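# Skevutus: a kitchen drawer tidying set

4 min read

Welcome! Skevutus is a collection of 647 short recordings about one very ordinary job - putting things away in drawers. Cans, jars, tea towels, the odd whisk, all the stuff that ends up on a worktop by teatime and has to go somewhere.

## What's inside

- `drawers/` - 23 drawers, each with its own folder and a short note on depth and runners
- `items.csv` - one row per item, with size, shape and whether it may lie on its side
- `notes.md` - Priya Baptiste's tidying notes, well worth a read before you start

The Kanton drawers are shallow and good for cutlery. The Moser ones are deep enough for drinks and tall jars, and they are my favourites by a mile!

## Drinks

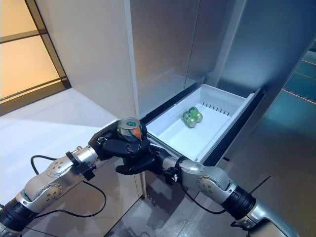 Drinks cans are lovely things to sort, all much the same shape but with such different labels. In `items.csv` they are listed by main colours, so a can with green and orange on it, like the one held upright by the open white drawer, goes in as `green-orange`. Small emblems have their own column. Pull-tab tops are `tab`, bottles are `cap`.

## Known gaps

Eretti drawers 4 and 9 have no depth note yet. Lids are still filed with their jars, and I'd like to split them out in November. If you spot a wrong colour, open an issue and give the row number.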